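January
By Shireen Tshabalala

Chiyo Sugawara has baked bread in Gakisley for 13 years, and she still starts at 2 in the morning. "You get used to the dark," she says. "You don't get used to the flour bill."

She learned the trade from her neighbour, Ryota Sekiguchi, who let her shape rolls on Tuesdays.

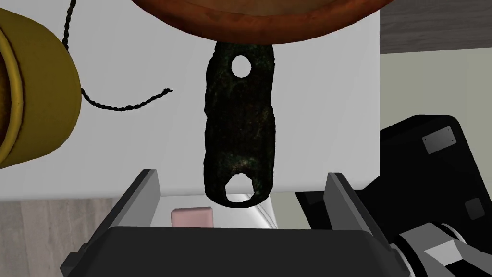
The shop makes about 200 rolls a day, mostly rye. She tried a sweeter dough last winter and dropped it. "People were polite," she says. "They bought one."

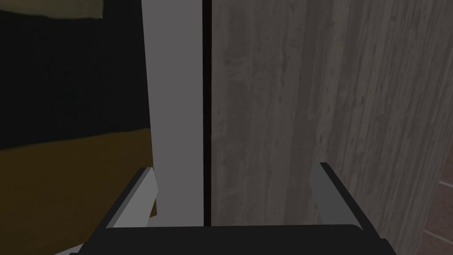

Rent is her main worry. She has looked at a smaller place in Zernovdale — no decision yet — and would keep the same hours there.

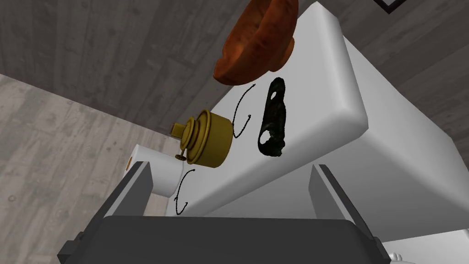

A rounded, orange-brown shape above a white block.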